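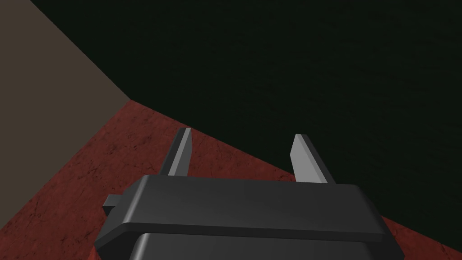
Figure 2. Computer-rendered gripper in matte charcoal grey, with a thin lighter bevel along the lower edge of the upper plate.

4.2 Dark greys on uncoated paper

The second part of the study dealt with the printing of dark grey tones on uncoated paper. Course books are often printed on such paper to save cost and to make it easier for readers to write in the margins. It takes up more ink than coated paper, and neighbouring dark tones tend to run together. Narrow seams and soft highlights are therefore a fair measure of what a given press can hold.

Test sheets were prepared at the Brimik print shop under the direction of Davina Tosh. All pictures were supplied at 300 dots per inch and converted to a single black ink. Two papers were used, one of 100 grams per square metre and one of 130. Both came from the same mill and had been stored in the press room since December, so that differences in moisture would be small. The press was not adjusted between papers.

The sheets were judged by three readers with long experience of book production — Fiona Swanson, Jessie Pollock and Fraser Baxter — who worked separately under a standard daylight lamp. Each was asked to mark the darkest pair of patches that could still be told apart, and then to say whether fine light lines in the dark parts of the pictures remained whole. The readers were not told which paper they were holding, although the heavier sheet can be known by touch and this must be kept in mind.

On the heavier paper all three readers marked a darker pair than on the lighter one. Agreement was weaker on fine lines. Pollock found them whole on both papers, while Swanson and Baxter reported small breaks on the lighter sheet, mainly where a line crossed the grain. Show-through from the reverse page was noted by every reader and is treated separately in Section 4.4.

These results support the practice, set out in the Tovia house guide, of lifting the darkest tones slightly before a file is sent to press. They give less support to the fixed correction proposed by Rennie, which was worked out for coated paper and left the middle greys looking flat on both of our stocks. A correction chosen for each paper would be preferable, but smaller publishers seldom know the final stock when pictures are prepared. Swanson has suggested that the printer should apply it instead, and the cost of this is considered in Section 5.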